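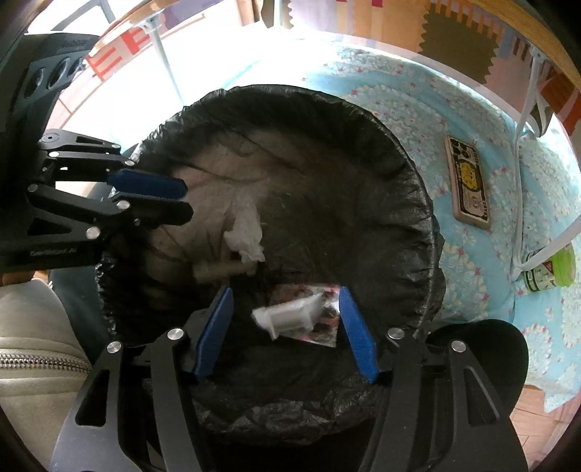

Karninby Guesthouse: Room Turnover Gallery

Most of our rooms are turned over between 11 in the morning and check-in. This page goes with the notes for new cleaning staff at the Karninby house and covers the small trash bins in the bedrooms and bathrooms.

Bedroom bin, black liner. The liner is folded outward over the rim. Tissue and a patterned packet are inside.

Small items like these go in the bin as they are. Bottles and cans go in the crate by the back stairs, and newspapers go in the blue box on the landing.

Liners come in boxes of 400 and are kept on the bottom shelf of the linen closet. Take 2 for each room, one for the bedroom and one for the bathroom. Open the liner all the way before putting it in, press it down to the bottom, and turn the top over the rim on every side.

Check under the bed and behind the nightstand before tying the bag. Tissues and wrappers often end up there. Anything that looks like it might belong to the guest goes to the front desk with the room number on it.

Full bags go out to the Hevemer Street side by 2 in the afternoon. Pickup is on Tuesday.

More galleries: Linens, Kitchenette, Windows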